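Ticket 201 — Sourdough rye: gummy line at the bottom, top crust separating
Product: Kasto countertop deck oven, with the Belay proofing cabinet
Opened by: kitchen, Ostley shop
Status: open, waiting for reply from Parnska service desk

Saturday, November 10, 2018

Description of the problem

We are a small dumpling and bread kitchen. We bake rye bread for the evening service and serve it with the sour soup and the potato dumplings. The rye was good from June until three weeks ago. Now the loaves come out with a gummy line at the bottom, the thickness of a pencil, and the top crust lifts away from the crumb. When you cut the loaf, you can put a finger between the crust and the bread. The guests noticed. One table sent back the bread basket and asked if it was raw.

I read the manual of the oven two times and the page of the manual about rye is only half a page, so I write here everything I tried. Please excuse that it is long. I prefer to give too much than that you ask me and we lose another week.

What we bake

2000 g loaves, baked in tins, 70 percent rye and 30 percent wheat. The sour is our own. No yeast is added. The recipe did not change. The flour is from the same mill, but it is a new delivery, and I come back to this later.

Settings when the problem started

Top heat 250 for the first part, then 200. Bottom heat 230, then 200. Steam on at loading, vent opened after 11 minutes. Belay cabinet at 28 degrees, humidity on the second step. Proof time by eye, until the small holes appear on the surface.

Test 1. Longer baking

I gave the loaves more time in the oven, with the heat the same. The crust became very dark and hard. The gummy line was thinner but still there. The separation of the crust was worse. The staff meal was this bread and it was not popular.

Test 2. More bottom heat

Bottom heat raised to 250 for the whole bake. The underside burned in the corner near the door hinge, which surprised me, because I expected the back to be hotter. The gummy line did not change in the loaves from the front. In the loaves from the back left it was almost gone. I wrote this down and moved to the next test, and this was a mistake, I should have stopped and thought about it.

Test 3. Thermometer

I put an oven thermometer on the stone in 4 places, one after the other, with the display set to 230. I waited each time until the needle was quiet.

Back left: 228
Back right: 214
Front left: 209
Front right, near the hinge: 241

So the display is right only for one corner. I don't know if this is normal for the Kasto. The person on the phone at Parnska told me that some difference is expected in every deck oven, but could not tell me how much. Please tell me how much.

Test 4. Steam

I baked one load with no steam. Crust dull and gray, cracks on the side. Gummy line the same. Steam is not the reason for the line, I think, but maybe for the crust that lifts. With the vent opened after 4 minutes the crust held better to the crumb. I keep this setting for now.

Reply from service desk (copied from e-mail)

"Thank you for your report. Please check that the stone is fully heated before loading. The display shows air temperature and the stone needs longer. Please also check the proofing cabinet with a separate thermometer. Has the flour changed?"

My answer to the reply

The stone: we heated it 45 minutes. I now heat it 90 minutes. The result is better, but it costs us, because the oven must be turned on before the first cook arrives, and the Kasto has a timer that forgets the hour when the power goes off. This is a different ticket, I know. I mention it only.

The cabinet: the Belay shows 28. My thermometer on the middle shelf shows 32, on the top shelf 34. This I did not expect at all. We bought this cabinet with the oven and I trusted it more than the oven. At 34 degrees the dough is going too fast, and I believe the loaves on the top shelf were already too old when we loaded them. When I look in my notes, the loaves from the top shelf went always first into the oven, and the front positions are filled last, so for three weeks we had old dough and cold stone mixed up together and I could not see which one was guilty.

The flour: the mill says the new rye is from this year's harvest. They could not give me the falling number for our sacks. I learned this word last week. If the number is low, the starch breaks down too quickly and the bread is gummy even when everything else is correct. A more acid sour should help. I made the sour a little older before mixing, sixteen hours instead of twelve, and the crumb was drier the next day.

Test 5. All changes together

Stone heated 90 minutes, vent opened after 4 minutes, Belay set to 24 so that the middle shelf is really 28, older sour, top shelf empty. This was the best load since the problem started. No gummy line in the back loaves. In the front left loaf a thin line, like a thread. The crust stayed on. I served it in the evening with the pumpkin soup and the bowls and the bread plates came back clean.

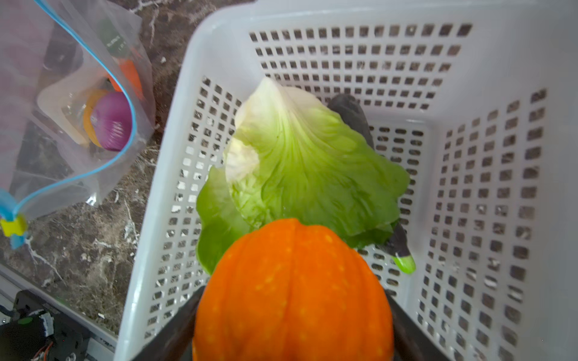 I repeated Test 5 the next day with the same settings, to be sure it was not luck. Back loaves good again. Front left again with the thread. Front right, near the hinge, too dark underneath but dry inside. I let one loaf rest for a full day before cutting, as one should with rye, and there the thread was hard to find. I suspect that we also cut too early on busy days. This is our fault and I told the kitchen. From now on the bread is baked the day before.

What I still need from you

The difference between front left and front right is 32 degrees on the same stone. Turning the tins in the middle of the bake helps a little, but then the door is open and the steam and the heat are gone, and I don't want to do this every day. I ask:

1. Is there a heating element under the front left which can be broken while the others work? The display shows no error.

2. The door seal near the hinge looks flatter than on the other side. Can this make the corner hotter? I would expect colder.

3. Can the Belay be calibrated by us, or must somebody come? In the menu there is a line "offset", but it asks for a code and the code is not in the manual.

We are closed Mondays, so a visit on this day is best. The back door is used for deliveries, please ring two times — the bell is weak and the extractor fan is loud.

Workaround for other kitchens who read this

Measure the cabinet and the stone with your own thermometer before you change the recipe. I changed the recipe first, in the second week, with less water, and got only a dry bread with a gummy line in it. I put the water back.

Update, same evening

Service desk sent the code for the offset. I entered minus 4. Middle shelf now shows 28 on both thermometers after two hours. Top shelf is 30, still warm, so we leave it empty or use it for the wheat rolls. Question 3 can be closed. Questions 1 and 2 stay open.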